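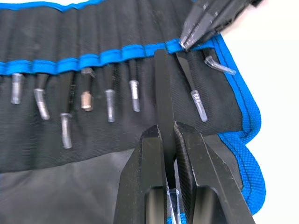

Compra de material para la célula 2: lista y presupuesto

13 de agosto de 2023

Escribo esta entrada para dejar ordenado lo que hablamos con Eduardo y con Leonor antes de las vacaciones de ella. Hay cosas que ya están decididas y otras que no, y prefiero que quede por escrito, porque en abril perdimos una oferta buena de Grasedport por no tener la lista terminada.

Punto de partida. La tarea del estuche (sacar una herramienta de su goma elástica y volver a ponerla) seguirá siendo la prueba principal hasta final de año. Es una tarea difícil para la pinza: las herramientas son delgadas, están muy cerca una de otra y la tela negra cede cuando se la toca. Por eso la compra se debe pensar para esta tarea y no para las piezas grandes, que ya funcionan bien con lo que tenemos.

Presupuesto. Rosário me confirmó que quedan 3292 euros en la partida de equipamiento menor. De esta cantidad hay que reservar 200 para los portes y la aduana, si el pedido se hace a Rumau. Si se hace a Grasedport no hay aduana, pero el plazo es más largo y no dan precio cerrado para los dedos a medida. He pedido a los dos la misma oferta, con las mismas referencias, para poder comparar.

Dedos de la pinza

Los actuales son anchos para este estuche. Al cerrar sobre una hoja plana agarran bien, tienen bastante superficie y la hoja no gira. El problema es la entrada: cuando la herramienta vecina está inclinada, el dedo la empuja. Eduardo propone un juego con la punta más estrecha y la misma base, para no cambiar los tornillos ni la calibración. Pylyp piensa que la punta estrecha va a doblarse con el tiempo y que es mejor pagar por acero. Pedí precio de las dos versiones. Mi opinión, de momento: comprar 2 juegos de la versión barata y esperar a ver el desgaste.

Superficie de contacto. El dibujo de la cara interior en un dedo se ensucia con la pelusa de la tela. Lo limpio con un cepillo de dientes al final del día. Preguntar a Rumau si venden el recubrimiento por separado, porque cambiar el dedo entero cada vez sale muy caro.

Estuche y herramientas

Necesitamos un segundo estuche igual, negro con las gomas azules. El contraste del azul con el negro ayuda mucho a localizar la fila, así que no quiero otro color aunque cueste menos. Albertina encontró uno parecido en la tienda de Gouveia, pero el borde era gris. Le pedí que no lo comprara.

Capuchones transparentes. Esto es lo que más me preocupa. Varias herramientas llevan el capuchón de plástico en la punta, unos rectos y otros curvados, y con los brillos el sistema de visión da el final de la herramienta en un sitio equivocado. Tenemos tres posibilidades:

- quitarlos todos (gratis, pero las puntas quedan descubiertas y a Rosário no le gusta por seguridad)
- comprar capuchones opacos, si existen en estas medidas
- dejarlos y gastar el dinero en una luz difusa

Yo prefiero la tercera. La luz nos va a servir también para otras tareas. La Jilitik que vimos en el catálogo cabe en el brazo sin tocar el cable, según las medidas de la ficha. Falta que Pylyp compruebe el peso con la pinza puesta.

Alicates de punta fina. No comprar más. Los que tenemos tienen algunos arañazos en las puntas pero para la prueba sirven igual.

Lo que queda fuera de este pedido

La cámara nueva. Leonor insiste, y entiendo sus razones, pero con esta partida no alcanza y si la compramos a medias con otro grupo luego no sabremos quién la puede usar. Lo dejo para la solicitud del año próximo. Tampoco entra la mesa con ruedas.

Tareas

Eduardo: enviar a los dos proveedores el plano de los dedos con las cotas corregidas (la versión anterior tenía mal la distancia entre agujeros).
Pylyp: el peso de la luz, y mirar si el soporte de aluminio del armario se puede aprovechar.
Albertina: buscar el estuche de la misma marca que el nuestro. Si no hay, avisarme antes de pedir otro.
Yo: pasar la comparación de ofertas a Rosário con el formulario nuevo, no con el antiguo, que ya me lo devolvieron una vez.

Nota añadida por la tarde: Grasedport contestó. El precio de los dedos barato no está mal, pero no incluye el mecanizado de la base. He escrito para preguntar cuánto es. No firmar nada hasta tener esta respuesta.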